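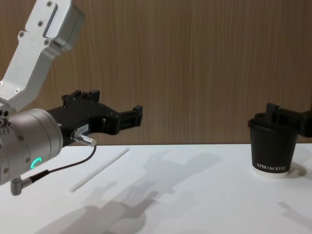

Evaluation of the Zilaso Two-Arm Starter Kit for Light Beverage Service

Final Project Report
Submitted by Mechthild Kofler
Applied Automation Program, Ammann Polytechnic
December 18, 2020

Summary

This report presents the results of a one-term evaluation of the Zilaso two-arm starter kit, supplied on loan by the distributor Lerkix. The purpose of the project was to determine whether the kit could be recommended to the program for use in second-year laboratory courses, and whether it would be suitable for a small demonstration counter at the entrance to the Bulgate building. The work was centred on a single job: one arm holds a paper cup while the other picks up a drinking straw from the table and places it in the cup.

The kit is recommended for laboratory use, subject to the conditions listed at the end of the report. It is not recommended for the demonstration counter in its present form.

1. Background

The program currently teaches pick-and-place work on single-arm stations. These stations are reliable, but they do not allow students to study tasks in which two arms must share a workspace. Several past project reports have noted this gap. In September the program accepted an offer from Lerkix to borrow one Zilaso kit for the length of the term, at no charge, in return for a copy of this report.

Beverage service was chosen as the test job for practical reasons. The parts are cheap and easy to replace, and paper cups and straws both deform under a modest grip force. A job of this kind therefore gives a fair test of the grippers and of the force settings in the software. It is also a job that visitors understand without explanation, which was important to the Bulgate side of the question.

2. Contents of the Kit

The kit as delivered contained two arms, two parallel grippers with cables, two controllers, a shared emergency stop, mounting plates and a licence for the Zilaso programming software. The table was provided by the program. Both arms were mounted facing each other so that their reach overlapped across the centre of the work surface.

Each gripper is powered and controlled through a cable that runs outside the arm and plugs into the wrist. This arrangement makes the gripper easy to change. It also means that the cable must be considered whenever the wrist is turned, and on two occasions during set-up a programmed rotation pulled the cable tight before the arm had reached its target. The wrist rotation limits were then reduced in software and the fault did not return. The manual mentions cable routing only once, in the section on cleaning, and a clearer warning is needed for student users.

A coloured light on the wrist shows the state of the arm. It was found to be useful in class conditions, as an observer standing several metres away could tell whether an arm was enabled without looking at the teaching tablet.

3. Method

The job was divided into four stages:

Cup hold. The first arm closes its gripper on the rim of the cup and keeps it upright on the table.
Straw pick. The second arm lowers to the table, closes on the straw and lifts.
Turn. The second arm rotates the straw from a flat to an upright position.
Insert. The second arm moves over the cup and releases the straw.

The cup is held at the rim and not around the body. Early trials with a body grip left visible creases in the paper, even at the lowest force setting. The rim is the stiffest part of the cup and tolerated the grip well.

No camera guidance was used for the arms. The straw was placed by hand along a set diagonal at the start of each cycle, and the second arm moved to taught positions. This was a deliberate limit on the scope of the project, as the vision package is sold separately and was not part of the loan.

The full cycle was repeated 600 times over the term. A cycle was counted as successful if the straw was standing in the cup at the end and the cup had not been tipped or moved out of its position.

4. Results

Nearly all of the failed cycles occurred at the straw pick. The straw is thin and lies flat, so the jaws must come very close to the table surface in order to close around it. When the taught height was slightly too great, the jaws closed above the straw. When it was too small, the fingertips touched the table and the arm entered a protective stop. The working margin between these two conditions was narrow, and the height had to be taught again whenever the table was moved or levelled.

A smaller group of failures came from the straw rolling after it had been set down. A shallow groove in the table would prevent this, but the program did not wish to alter the table for a loaned kit.

The cup hold was dependable. Once the rim grip had been adopted, the cup was not dropped or crushed in any recorded cycle. Cups from different suppliers did vary in height, and the hold position had to be adjusted when a new sleeve of cups was opened.

Coordination between the two arms was the strongest feature of the kit. The software allows one arm to wait for a signal from the other, and this required only a few lines of programming. Shared zones can be defined so that both arms cannot enter the same space together. The zones behaved as described in the manual throughout the term.

5. Ease of Use

A group of 6 second-year students was asked to program the cup hold and the waiting signal from written instructions. All of them completed the work within one laboratory period. Their comments were favourable on the whole. The most common complaint was that the teaching tablet responds slowly when both arms are shown on the screen. Two students also found the names of the gripper settings confusing - "width" is used for the opening of the jaws on one page and for the size of the part on another.

6. Cost and Support

Lerkix offers a yearly support plan at $659 for each kit. Replacement fingertips are priced separately, and the distributor advises an inspection of the fingertips after every 3000 closings. The set used in this project showed light wear on the inner faces at the end of the term and was returned with the kit.

Support questions were answered by e-mail, normally by the next working day. One question concerning the force settings was passed to the manufacturer and took considerably longer. The answer, when received, was complete and has been added to the laboratory binder.

7. Recommendations

It is recommended that the program purchase one kit for the second-year laboratory, on the following conditions:

The cable routing guide written during this project should be posted at the station.
Wrist rotation limits should be set by staff before students use the arms.
A fixture with a groove should be made to hold straws and similar small parts.
The support plan should be taken for the first year only and reviewed after that.

For the Bulgate demonstration counter, the kit should not be purchased at this time. The job depends on a person placing each straw correctly, and a public display would need a feeder or the vision package, together with guarding suited to an area open to visitors. A further student project could examine the vision package if Lerkix is willing to extend the loan.

8. Acknowledgements

The author thanks the laboratory staff of the Applied Automation Program for their help with mounting and levelling, and Lerkix for the loan of the equipment. The distributor was given an opportunity to correct errors of fact in a draft of this report - one part name was changed as a result. The findings and recommendations are those of the author.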